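**Kirkadton Play Materials Library – call for participants, August 2018**

The library is looking for adults and children to take part in a sorting and labelling study using its toy kitchen sets. The study will decide how the sets are packed, listed and lent out from January.
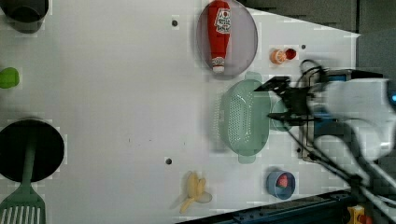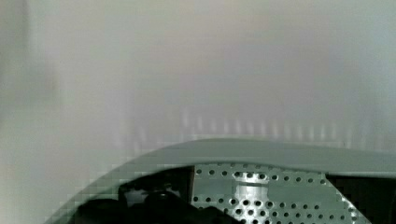

*Reading time: 3 minutes*

## Background

The library lends boxed play materials to nurseries, childminders and families. The toy kitchen boxes go out more often than any other category and come back in the worst order. Pieces from one box turn up in another, and the printed contents list inside the lid does not always use the words that borrowers use. A colander is entered as a "strainer" on one list and a "drainer" on the next. Returned boxes then have to be checked by hand against the master catalogue, which delays the next loan.

Two packing schemes have been drafted. The Nerar scheme groups pieces by type: food together, vessels together, tableware together. The Tillman scheme groups them by likely use, so that a plate is packed with the food that might be served on it and a cup with whatever might go into it. Both schemes use the same boxes and the same pieces. We need to know which one is quicker to follow and which one gives fewer errors on return.

## What the work involves

Each session is held at a white table on which a mixed set has been laid out. A typical set includes a plate, a colander, a cup, a ketchup bottle and pieces of play food such as a banana and a strawberry. Participants will be asked to:

- name each piece aloud in their own words, without seeing the catalogue
- place the pieces into groups as they see fit
- pack the set into its box following one of the two schemes
- unpack a second box and mark any missing or wrong pieces on the return sheet

Small pieces are of particular interest. Some of the round fruit is hard to tell apart once it has been separated from its set, and we wish to record every name given to it, including wrong ones. Pieces that open or hold other pieces also cause trouble on the current lists – they are sometimes entered once and sometimes twice.

Sessions are timed from the first piece touched to the closing of the lid. There is no pass mark and times are not shown to other participants.

## Who can take part

1. Adults who look after children under school age, whether paid or unpaid.
2. Children aged 4 and over, accompanied by a parent or guardian.
3. Adults with experience of stock checking, shelving or parcel packing.

You do not need to be a member of the library. Participants should be comfortable standing at a table for the length of a session, though a chair can be provided on request. Please tell us in advance if you have difficulty telling colours apart. This does not rule you out, and we would be glad to have your results, as the draft return sheet refers to pieces by colour.

Former members of staff who worked on the old Orer catalogue cannot take part, as they already know the entries.

## Time and payment

Adults attend 2 sessions, on separate days. Children attend one shorter session. Travel within the district is repaid on production of a ticket or mileage note. Adults receive a gift voucher at the end of the second session, and families who bring a child receive a free year's borrowing.

## Records

We keep the names given to each piece, the order of packing, the times and the completed return sheets. These are stored under a participant number. Names and addresses are held separately and destroyed when travel claims have been settled. You may withdraw at any point before the results are written up.

## How to apply

Write to Kenji Whitfield, Loans and Cataloguing, or leave a note at the front desk. Please state:

- your name and a daytime telephone number
- which of the three groups you belong to
- the age of any child attending
- mornings or afternoons

Questions about consent for children should go to Rupert Hofstetter at the same address. Places are given in order of application within each group. Applicants who are not placed will be kept on a reserve list unless they ask to be removed.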